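Frequently Asked Questions: Gripper Release Fault on Ballus Two-Arm Cells
Last updated Dec 7, 2023

What is the fault?
In July, the Parna laboratory reported that a gripper on one of its Ballus cells opened without a command while holding a part. A review of the logs found 8 such releases in 597 pick cycles. No person was hurt. One plastic fitting was dropped onto the floor of the cell and cracked.

What caused it?
The gripper cable had been clamped too tightly near the wrist. Repeated bending wore through one conductor, and the gripper controller restarted each time contact was lost. On restart, the older firmware drove the fingers to the open position.

Which cells are affected?
Cells running gripper firmware 252 or earlier are affected. The Oprea and Ruvitz sites received later firmware and need only the cable check described in the next answer.

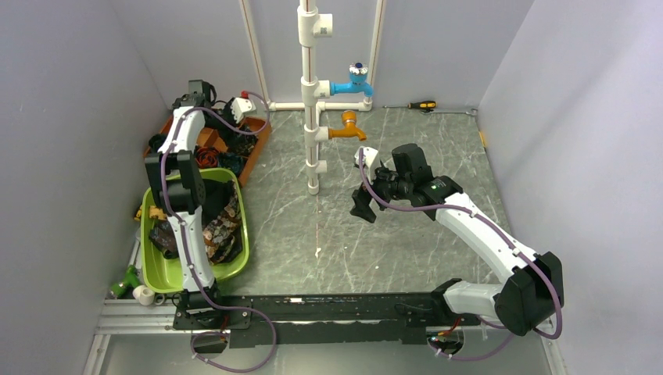
How should the cable be checked?
Stop the cell, remove power from both arms and wait 50 seconds before reaching inside. Follow each gripper cable by hand from the wrist to the base and feel for flat spots, kinks or cuts in the jacket. The purple cables run along the outside of the arms, so no covers need to be removed. Pay close attention to any place where a cable loops or hangs, and confirm that it cannot catch on pipework, faucets or a tray when the arm moves.

Does the indicator light show the fault?
No. The green light on the gripper may stay on during a short loss of contact - operators should not treat it as proof that the cable is sound.

May we keep working while we wait for a new cable?
Plumbing tasks may continue at reduced speed with light plastic parts. Lifting metal tools is suspended until the cable has been replaced and the firmware updated.

How do we report a release?
Stop the cell, leave the dropped part where it is and save the log before restarting. Send the log to the Ballus safety desk with the cell number and firmware version.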